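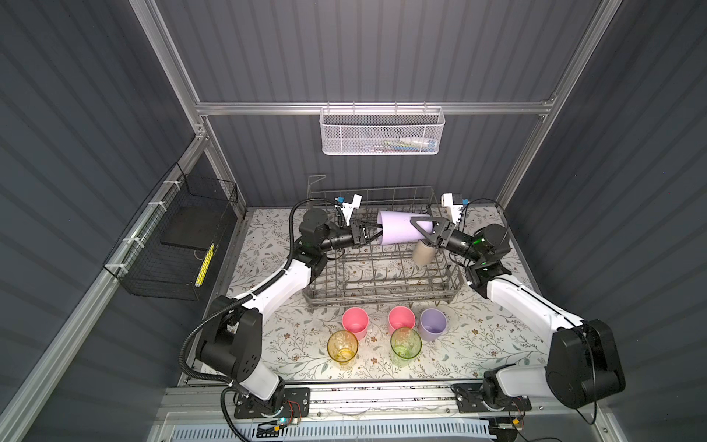

Cups and a wire rack on the leaf-print cloth.

The owner of Platemum, a mail-order business in secondhand kitchenware, has opinions about dish racks, and she starts on them before the coffee is poured. "People will spend a month choosing a faucet," she says. "Then they buy whatever rack is by the register and look at it every day for 11 years."

Her own is a plain gray wire one with upright tines. She has owned four racks in her adult life and speaks of the others the way some people speak of ex-husbands. The bamboo one went black underneath. The folding one folded when it felt like it. The third was a Huvier, bought new, and she'd prefer to leave it at that.

I ask what she wants from a rack. "Tines that are far enough apart for a cup and close enough for a saucer. You can't have both, so I gave up saucers."

The cups are a mixed family, mostly pink and lavender, with a beige one and a couple of colored glasses, green and yellow. None of it was planned. She started the business with a lot listed as 3223 at an estate auction in May, bid on for the casserole dishes, and the cups came along in the bottom of the box. The casserole dishes sold in 2 days. The cups stayed.

"I tried selling them. Someone wrote to ask if the lavender was more of a lilac. I said I would look, and I looked, and I decided to keep them."

She is strict about how they go away. Cups upside down, glasses toward the back, and the big one last, leaning if it has to.
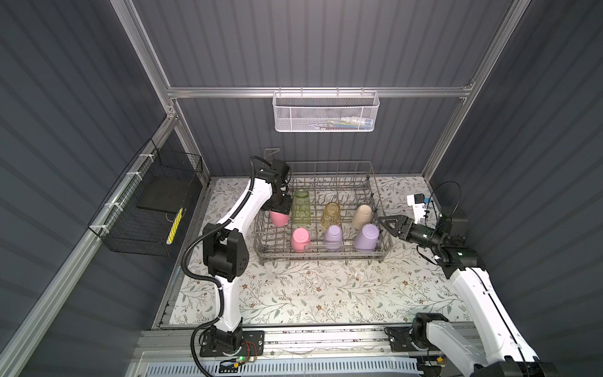 "My mother stood everything right side up," she says. "You'd pour your juice and get a little of yesterday's rinse water with it. We all lived, but I noticed."

Does she dry by hand? She does not. A towel, in her view, is for the counter and for hiding things when the doorbell rings. She'll allow one exception, the beige cup, on the grounds that it shows spots. Her neighbor at Habte, the lunch place downstairs, dries every glass and holds it up to the window, and the two of them have agreed not to discuss it.

The tablecloth is another sore point. It is pale, with thin vines and little brown flowers, and I suggest that pale cloth under a dish rack is brave. "It washes," she says. "So do I." A supplier, Gurnar, keeps sending her samples of a rubber mat with drainage channels – she uses them under the plant pots.

Before I go I ask if she'd ever buy a matching set.

"I had one. Six white mugs. I could never tell which was mine."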